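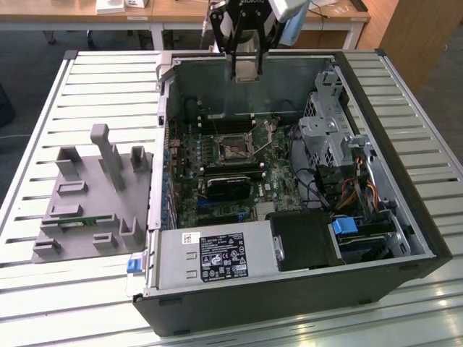

Teardown at our Plendeo site used to mean a screwdriver, a trolley and a sore wrist by two in the afternoon. Since November, part of it has been automated. The arm handles desktop towers once the side panel is off. Memory comes out first, then cards, then drives.

The published target is 420 units a week per cell. We have 2 cells and have reached almost 1,000 units between them only on paper. The limit is variation. A case with blue release latches is quick work – the grip points are where the program expects them. A bundle of power wires lying across a drive bay is slower, and often comes back to a person.

Seven of us worked the old benches. Five are still on teardown, but the job is now mostly sorting, clearing faults and teaching new case types. My hands hurt less. I also talk less during a shift, as the cells are further apart than the benches were.

Pay grades have not caught up. Clearing a fault is still logged as "handling", which was the right word for the old job. The Wevness site has a separate grade for it, and we have asked for the same. The next review is in spring.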